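We got to Bresach just after nine, which I was very pleased with until I saw the queue for the car park. It went right back past the garage and round the bend. Simone said we should have come on the train and I said yes, Simone, you did mention that (twice, at breakfast). Anyway, they had people in orange bibs waving everyone into a field and we were parked by half past.

For anyone who hasn't been, the Bresach Cheese and Cellar Fair is held every August in the old salt store by the river and spills out into the streets behind it. I'd been meaning to go for years. Entry was 19 each, and for that you get a little glass on a ribbon, a paper map and a strip of tasting tickets that you will lose. I lost mine in the first hour and a very kind man at the gate gave me another strip and told me to put it in my shoe.

We started in the salt store itself. There's a date cut into the beam over the door, 1492, and everybody stops under it to take a photo, so getting in is a slow business. Inside it's lovely and cool and it smells exactly how you'd expect a hall full of cheese to smell. My coat still has it!

First stall was Zuleica Lacerda's, who makes a washed-rind cow's milk cheese called Wustby. I'd only ever had it from the supermarket counter, pre-cut and a bit sad. From the wheel it was a different thing altogether, runny at the edge and chalky in the middle, with a sort of bacony taste. She ages it on spruce boards and turns it by hand, and she had a queue of regulars who all seemed to know each other. I bought a quarter wheel and then had to carry a quarter wheel round for the rest of the day.

Next to her was a goat's cheese stand with a ewe's milk one as well, and I'm sorry to say I didn't write the name down. The ewe's milk was the better of the two. If you go, it's the stand with the green awning, second row, left of the honey.

At eleven we did the cellar tour. You have to book it at the desk by the river door and they only take small groups, so do that before you do anything else. Our guide was Osvaldo Medeiros and he was brilliant, very dry, walked fast. The Rangel cellars run under three streets and they keep 200 wheels in the deepest one, all on open racks up to the ceiling. He tapped a few with a little hammer and made us guess which was ready. I got every one wrong. Simone got two right and has brought it up since.

It is properly chilly down there, by the way. Take a jumper. There are also a lot of stairs on the way back up and one of them is much taller than the others, and I found it with my shin.

Lunch was a bit of a let-down. The big tent had run out of the potato thing by half twelve, and the bread that was left had gone hard. We ended up with soup from the van by the bridge (leek, very good, too hot to eat for ages) and sat on the wall with our feet over the water. A duck had most of Simone's crust.

In the afternoon I went to Marlene Siqueira's talk on rennet, which sounds dull and was the best 90 minutes of the day. She passed round jars, she told a long story about her grandmother and a thistle patch, and she let us all have a go at cutting curd with a wire. Mine came out in lumps the size of dominoes. They should be like peas, apparently. Simone skipped it and went round the Tesetel cider stalls instead, and came back rather cheerful with a bottle under each arm.

The bit I'd skip next time is the cookery demonstration at three. You couldn't hear a word over the brass band, and the fondue was handed out in such tiny cups that it had set before it reached the back. A shame, as Zuleica Barros was doing it and her book is the one I use at home.

We left at five with the quarter wheel, the cider, some pickled walnuts and a cheese knife I didn't need. Getting out of the field took longer than getting in. I've already put next year in the diary, and we are going on the train, and we're taking a cool bag, and I'm doing the cellar again as I want another go with that hammer.
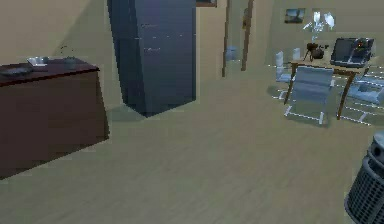
Oh, and if you're staying over, book early. We asked at two places in the town on the off chance and both had been full since spring. The woman at the second one said to try the villages up the valley, and there's a bus back until eleven on fair nights.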